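Grendel 桌面抓取评测套件 图集

Grendel 是 Treltik 面向实验室和集成商推出的桌面操作评测套件,包含围挡、台面、标准物体组、任务脚本和评分软件。本页收录“小件入碗”任务的物体布置图,并附配置要点。套件整体指标、接口定义和报价见产品手册,本页不重复。

“小件入碗”是 Grendel 基础任务组中难度较低的一项:将一件轻质包装物从台面移入碗内,碗不得倾覆,包装物释放后须完全位于碗口以内。任务本身简单,区分度主要来自包装物的形态和初始位置。同一套抓取策略在规整纸盒上得分稳定,换成变形包装后成绩往往拉开差距,采购方在选型时应分别查看两类结果,不宜只看合并分数。

图中视角均为头部相机视角。评分软件默认以该视角作为主输入,腕部相机为可选项,未接入时不影响计分。

一、变形包装,近侧布置

物体组中的碗为粉色陶瓷碗,内壁有釉面反光。变形包装表面带有褶皱和反光区域,主要考察分割与抓取点估计。台面铺白色桌布,织物褶皱会在深度图上产生低幅噪声,平面拟合阈值建议在现场重新标定。 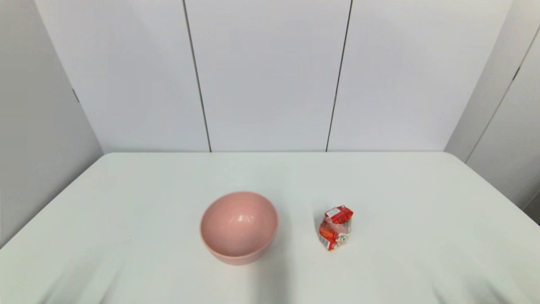 二、直立纸盒,远侧布置

纸盒置于台面后部,碗在前部偏左。此类布置的重点在可达范围和放置路径:末端从远侧取件后需返回近侧,途中经过碗沿上方,抬升高度不足时容易碰碗。纸盒底面窄,接近速度过高会将其推倒,推倒后允许继续执行,但该次记为“姿态改变”,单独统计。

与变形包装相比,纸盒轮廓清晰,正面印有图案,基于外观匹配的方法通常能取得较好的定位结果。若集成商的视觉模块依赖纹理特征,建议同时提交侧面朝前的布置成绩,以排除对正面图案的过度依赖。
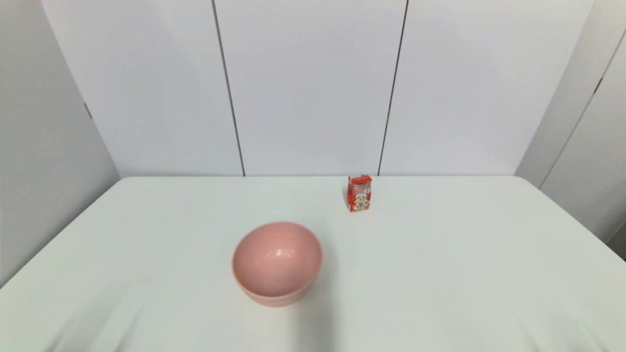

粉色碗与直立的红色小纸盒,头部相机视角。

三、配置说明

脚本:任务脚本由 Dogar 编排工具生成,每组包含 18 种初始布置,每种布置重复执行 5 次。布置顺序由随机种子决定,种子写入结果文件,复测时可完整还原。操作人员按屏幕叠加轮廓摆放物体,轮廓与实物重合后方可开始计时。

围挡:浅色面板,安装后应检查接缝和铰接处。接缝在图像中表现为细暗线,个别边缘检测算法会将其误判为物体边界,可在 Dogar 中设置背景遮罩。遮罩只对视觉预处理生效,不改变评分区域。

照明:采用漫射光,避免直射。碗内壁的镜面高光无法完全消除,属于任务设计的一部分,不建议通过喷涂消光剂等方式处理。经过表面处理的物体不再符合标准物体组要求,相应成绩不予收录。

台面:可选用桌布或裸台面,同一组测试内不得更换。报告中须注明台面类型。

评分:Juven 评分模块输出成功率、执行时间和碰撞记录。包装物压在碗沿上、部分悬于碗外的情况判为失败。人工复核界面支持逐帧回放,复核结论与自动结论不一致时,两者均保留在报告中。

四、评测意见

以下意见由集成工程师 Joaquim Teixeira 在 8 月试用后整理,基于标准配置。

套件的主要优点是复现性。更换操作人员后,按叠加轮廓重新摆放物体,结果波动处于可接受范围。结果文件结构清楚,字段命名统一,可直接导入现有测试数据库,无需编写转换程序。

不足有 2 处。其一,变形包装在多次夹持后形态会继续变化,与初始参考轮廓逐渐偏离,手册没有给出更换周期,只要求“明显变形时更换”,判断标准偏主观。其二,Juven 的碰撞判定对轻微碗体位移不够敏感,碗被推移后若未倾覆,报告中仅显示警告,不扣分。对放置精度有要求的用户需要自行增加位移阈值。

Dogar 的界面响应较慢,批量修改布置时尤其明显。用配置文件直接编辑效率更高,但文件格式说明分散在多个章节,首次使用需要花时间查找。

适用对象:需要在多台设备之间横向比较桌面抓取能力的团队。只做单一工位验证的用户,采购基础物体组和评分模块即可,围挡可用现有设施代替,前提是背景颜色均匀。

五、订购信息

本页所列配置的订货号为 3532,含围挡、台面、基础物体组以及 Dogar 和 Juven 的单机授权。变形包装和纸盒属于耗材,可单独补购。腕部相机支架、多机授权另行报价。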